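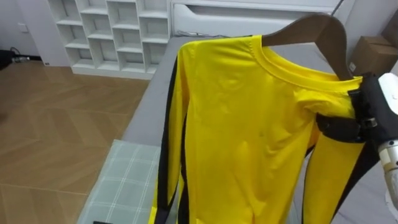 Kondgate asked whether the garment demonstration could be run in an ordinary bedroom with the furniture left in place. It can, and this section of the Sketico set-up guide covers that arrangement.

Section 7: Garment demonstration for open days
Applies to the Fato bedroom layout. Revised October 27, 2021.

7.1 Preparing the bed
1. Fit a plain grey sheet and pull it as smooth as you can. Small creases are fine.
2. Lay the checked pillow on the bed, on the side nearest the robot.
3. Put the yellow garment on a wooden hanger. Plastic hangers flex in the gripper and should be kept out of the kit.
4. Check that the collar sits evenly on both shoulders of the hanger.

Note: Use one garment for the whole day. Changing colour between sessions means repeating the camera check in 5.3.

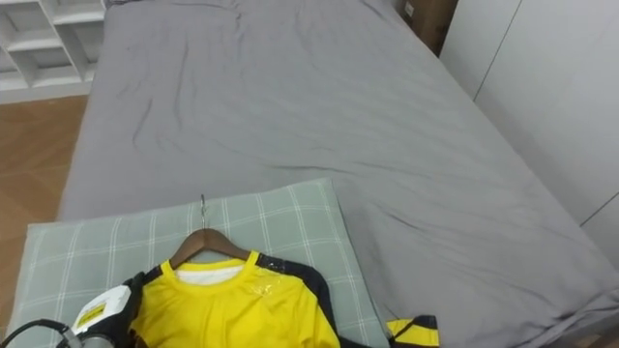
Reading time for this part: 2 minutes

7.2 Steaming station
1. Rest the garment on the pillow, still on its hanger, with the hook pointing toward the far end of the bed.
2. Place the handheld steamer beside the collar.
3. Run the cord off the near corner of the bed, clear of the arm.

Caution: Do not fill the steamer while it is plugged in. The operator fills it at the sink before visitors come in.

7.3 Platform and cables
The robot stands on two pine crates set side by side at the foot of the bed. Push the first crate up against the bed, then bring the second in alongside it. Rock each crate by hand before the robot goes up – if either one moves on the floor, reseat it. 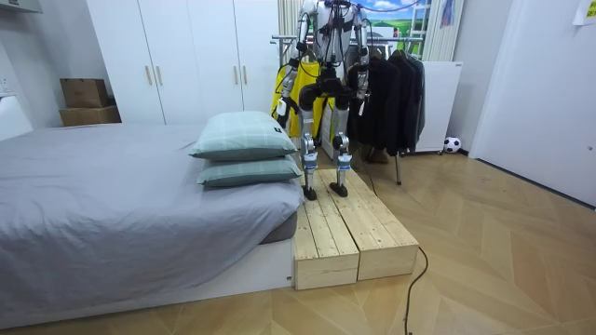
Keep the cable on the floor in front of the crates and leave some slack in it. Visitors stay on the door side of the room and do not step over the cable.

7.4 Running the lift
1. Tell visitors the arm is about to move.
2. Start the lift at low speed.
3. Let the gripper close on the hanger near the shoulder. A little cloth caught in the fingers is acceptable. 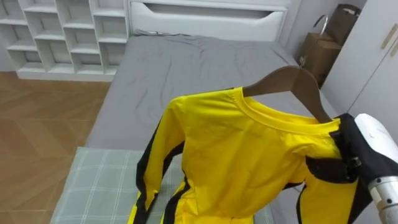
4. Hold the lift for questions. A slight tilt in the hanger does not need correcting.
5. Lower the garment to the pillow before releasing.

If the hanger slips, press stop and wait for the arm to settle – do not reach in to catch it. Replacement finger pads are ordered through Beaudoin, part 299.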